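Decluttering the bathroom, part 2

Oct 12, 2018

So I promised back in July that I'd write about the bathroom once it was done, and it's done! Well, nearly. The shelf over the toilet still leans a tiny bit to the left, but I've decided I can live with that.

If you're new, we moved into the Luslow apartment last spring and it has the smallest bathroom I have ever had (and I once lived over a laundromat). No closet, no drawers, one mirror cabinet that holds maybe a bottle of mouthwash and a prayer. Everything ended up on the edge of the sink. Every morning I knocked something into the bowl, usually before coffee, and said a word I won't type on here.

First job was getting rid of stuff. I pulled it all out onto the bedroom floor and it was embarrassing. Four half-used sunscreens! Hotel shampoos from a trip to Danton that I don't even remember liking! I tossed anything dried up or separated and gave the unopened things to my sister, who pretends she doesn't want them and then takes the whole bag.

Toothbrushes were next. We were down to two sad ones with the bristles all splayed out, plus a bunch of spares in a drawer in the kitchen, of all places. I'm now a firm believer in keeping the spares standing up where you can see them, so you swap them out when you should.

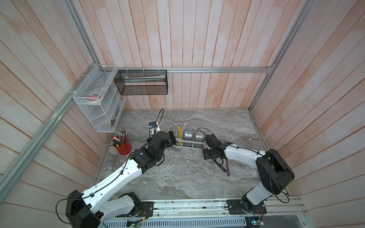

Pastel toothbrushes, my weakness.

The other thing that helped a lot was going up the wall. I had been so stuck on finding floor space that I never looked higher than my own elbows. I went to the Fitzsimmons hardware store on my lunch break, meaning to buy a couple of hooks, and came home with hooks, a towel bar, a little level and a plant. The plant was on sale. It gets no light in there so it now lives on the fridge and seems happy enough. 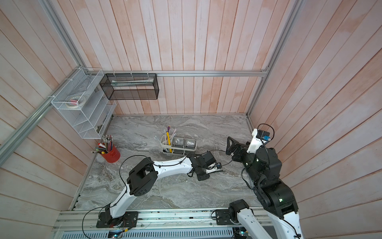 My rule for anything that hangs is that I have to be able to reach it with wet hands and my eyes shut, because that's how I am in the shower when the shampoo runs out. Towels go by the door. Hair stuff goes together, low down, with the dryer cord wrapped up — I used to just shove it in and then fight with it every time. Medicine moved out completely and is now in the hall, since the steam can't be good for it.

What I'd skip next time: suction cups. I tried two kinds and both let go in the middle of the night with a bang that sent me straight out of bed. Also those stick-on labels. They curled up in a week and left gunk on everything.

Next up is the hall closet, where the vacuum falls on you when you open the door. If you have a trick for storing a vacuum with a very long hose, please leave it in the comments!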